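Forum Cuisine et bains > Plans de travail > Marbre ou pas marbre, je demande avant de divorcer

teodora_a
Membre depuis peu
Bonjour à tous,
Nous refaisons la cuisine d'une maison achetée en mai à Treltamstead, et mon mari s'est découvert une passion pour le marbre. Avant la signature chez le notaire, il n'avait jamais prononcé ce mot devant moi. Maintenant il caresse les comptoirs des boulangeries.
Le devis de Flovden : 2 000 euros de plus que pour le stratifié, pose comprise, découpe de l'évier non comprise (il faut croire que certains clients préfèrent un évier posé par terre).
Nous cuisinons tous les jours, beaucoup de tomate, beaucoup de citron, du vin rouge des deux côtés du verre. Est-ce que c'est de la folie ?
Merci d'avance,
Teodora Angelovski

Kpodo
Pilier du forum
Oui.

Kpodo
Pilier du forum
Je développe, on m'a déjà reproché ma sécheresse sur le fil des mitigeurs. Le marbre est du calcaire, le citron est un acide, vous avez fait un peu de chimie au collège. La première rondelle oubliée laisse un rond mat et vous le verrez tous les matins en attendant le café. Prenez du granit, c'est laid de la même façon pendant cent ans.

inskip_stuart
Membre
Je ne suis pas d'accord avec Kpodo, ce qui ne surprendra que les nouveaux. J'ai du marbre depuis que nous avons emménagé, il est marqué de partout et je le trouve plus beau qu'au premier jour. Les Italiens pétrissent dessus depuis des siècles et je ne les ai jamais vus courir avec une éponge.

Kpodo
Pilier du forum
Les Italiens pétrissent de la farine et de l'eau. Pour ce qui est de la vinaigrette, ils la font dans un saladier.

sheila.goodall
Modératrice
Rappel amical : le fil « granit contre marbre » a été fermé après 42 pages et j'aimerais garder mes soirées. Teodora, brillant ou adouci, le marbre ? Cela change beaucoup de choses. Et clair ou foncé ?

teodora_a
Membre depuis peu
Adouci, d'après le devis. « Finition satin soyeux », écrit Flovden, qui paie visiblement quelqu'un pour les adjectifs. Ce serait du gris clair. Mon mari voulait du blanc, j'ai obtenu le gris contre l'abandon définitif de mes rideaux à carreaux. Pour les portes, on hésite toujours, mais le bois clair tient la corde, et il y a un mur à peindre dont la couleur fait elle aussi l'objet de pourparlers.

Gris clair du marbre : la troisième. Bois clair et mur jaune orangé : la quatrième.

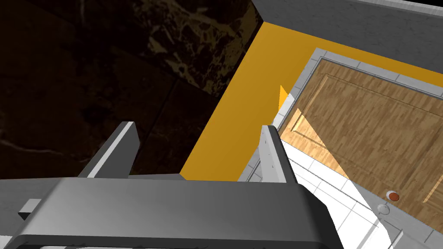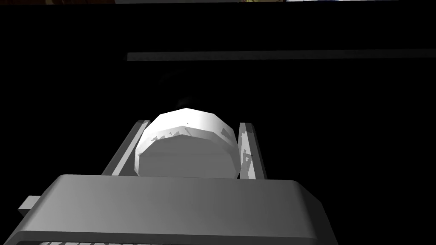
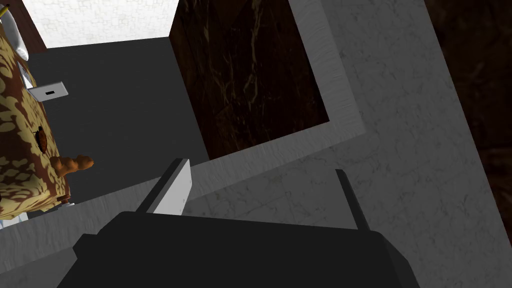
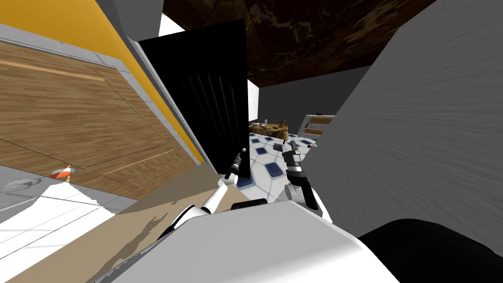

Pour l'entretien, le vendeur nous propose un hydrofuge de la marque Molar, à repasser tous les ans. Je lui ai demandé ce qui arrivait si on oubliait. Il a regardé ses chaussures, puis m'a parlé d'un contrat à 400 euros. J'ai donc deux questions au lieu d'une : est-ce que ce produit sert à quelque chose, et est-ce qu'un adulte valide peut passer un chiffon tout seul ?

Mapplebeck_marbrier
Professionnel
Bonjour. Terence Mapplebeck, marbrier, je signe pour qu'on sache à qui envoyer les insultes.
L'hydrofuge protège des taches (vin, huile, café), parce qu'il bouche les pores. Il ne protège pas des attaques acides, qui rongent la surface elle-même. Les vendeurs mélangent volontiers les deux et les clients reviennent furieux avec leur rond de citron.
Sur un gris clair adouci, les marques se voient nettement moins que sur un noir poli. Elles se voient quand même, surtout le matin, en lumière rasante.
Quant au contrat : on dépoussière, on étale, on attend, on essuie l'excédent. Si votre mari sait cirer une paire de chaussures, il est qualifié.

teodora_a
Membre depuis peu
Il ne sait pas. Mais il possède le chiffon.

haworth_n
Membre
Je me permets d'intervenir parce que tout le monde oublie le poids. Un beau-frère a fait poser une plaque sur des caissons en kit, et les tiroirs du bas ne s'ouvrent plus que par temps sec. Vérifiez les pieds, vérifiez que le sol est de niveau, et faites prendre les cotes APRÈS la pose des meubles. Chez nous elles ont été prises avant, sur plan, par un monsieur très aimable. Il manque 2 centimètres le long du mur. Nous avons acheté une très jolie baguette.
Neville Haworth

inskip_stuart
Membre
Neville, cela fait plusieurs fils que tu nous parles de cette baguette.

haworth_n
Membre
Elle était chère.

Kpodo
Pilier du forum
Je note qu'un professionnel vient de confirmer ce que je disais sur l'acide et que personne ne m'a présenté d'excuses.

Mapplebeck_marbrier
Professionnel
Vous aviez raison sur l'acide. Vous avez tort sur le granit, il en existe de très beaux. Certains clairs se tachent d'ailleurs très bien à l'huile, si on les laisse faire.

Kpodo
Pilier du forum
Je retire le « laid ». Je maintiens le reste.

sheila.goodall
Modératrice
Un conseil que je donne à tous ceux qui hésitent : demandez une chute au marbrier, posez-la sur votre plan actuel et vivez avec. Coupez les citrons dessus, renversez le vin, laissez une nuit. Au bout de quelques semaines, soit vous trouvez qu'elle a du caractère, soit vous avez envie de la jeter par la fenêtre. Chez moi c'était la fenêtre, j'ai pris du quartz et je pose mes plats sur un dessous-de-plat comme tout le monde.

inskip_stuart
Membre
Excellente idée, à condition de demander la chute dans la même finition. On m'avait donné du poli pour juger de l'adouci. J'ai jugé à côté.

teodora_a
Membre depuis peu
J'ai appelé Flovden. Ils n'ont pas de chutes, « par politique ». J'ai appelé ensuite l'atelier de monsieur Mapplebeck, qui en a une palette entière derrière le hangar et qui a l'air soulagé qu'on l'en débarrasse. Je passe en prendre une cet après-midi. Mon mari est chargé de la vinaigrette, je me réserve le vin rouge.

Mapplebeck_marbrier
Professionnel
Prenez aussi un morceau de granit, pour Kpodo. Et amenez une voiture solide.

haworth_n
Membre
Et un mètre.

Kpodo
Pilier du forum
Demandez-lui aussi le prix de la découpe de l'évier, tant que vous y êtes. Par écrit.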